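*Drorkex Hand-Held Gripper Kit — Set-up Guide for Home Collectors, revised 2 Jul 2025*

## Section 5: Recording your first household tasks

By now you've charged both grippers, fitted the head camera and run the pairing check in Section 4. Well done, that's the fiddly part behind you! This section takes you through collecting real examples in a real room, and we'd suggest reading it once with a cuppa before you pick anything up.

### 5.1 Before you start

1. Choose one room and one small job. Wiping, folding, putting away and picking up off the floor are all good first jobs, and they're the ones the Turbridge model is hungriest for at the moment.
2. Put on plain clothes with sleeves that stay where you leave them. Enclosed shoes, please, particularly on tile.
3. Run each cable down the inside of your arm and along your body, then take a big slow stretch in every direction. If anything tugs, let out a bit more slack and stretch again.
4. Turn on the overhead lights. Glossy floors will throw some glare back at the camera, and the software copes with a fair bit of it, so there's no need to go laying towels everywhere.
5. Look at the top of each marker cube. You want a small green light on both. Amber means the cube hasn't found the head camera yet — turn your head slowly from side to side and give it a moment.

> **Note:** Smudges on the printed faces are the most common reason for a rejected episode. Wipe them with a dry, soft cloth and keep spray cleaners well away, as the ink isn't fond of them.

### 5.2 Recording an episode

1. Stand where you'd naturally stand to do the job, hold both grippers out in front of you, and wait for the start tone.
2. Count two seconds with your hands still. The tracker uses this to settle.
3. Do the job at an easy pace, looking at whatever you're working on. The camera goes where your face goes, so a glance out the window is a glance the model will try to learn from too.
4. Close the jaw fully on soft things like cloths and socks. A light pinch tends to slide, and a crumpled handful is perfectly fine.
5. Low jobs are where most people come unstuck.
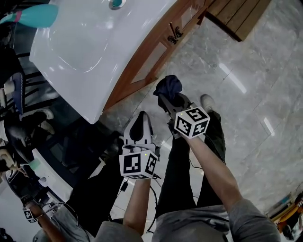
Bend at the knees or sit down low if that's kinder on your back, and keep the cubes turned towards your face the whole time. When you're working beside a cabinet or under a basin, it's very easy to tuck one gripper in behind your other wrist, and then the tracker loses it. Bring your elbows out a touch and you'll be right.

6. When the job is done, hold still until you hear the end tone, then lower your arms.

> **Caution:** Never lean your weight on a gripper to get up off the floor. The jaws aren't built for it, and neither are your wrists.

> **Caution:** Keep the grippers and cables clear of standing water in sinks, tubs and buckets.

### 5.3 How many is enough?

A full set for one room is 1000 episodes. It sounds like a mountain, we know, but the short ones go by quickly and you've got the whole collection period to do them. The Gruvville set closed in June with 2489 across its kitchens and bathrooms, fumbles included. Please do leave your fumbles in. If you drop something and pick it up again, that's a useful thing for the model to see, so carry on and mark the episode "recovered" in the Correa app afterwards.

Upload at the end of each session, while the kit is on its charger. The bar in the app turns solid when everything has gone through, and you can switch the grippers off then.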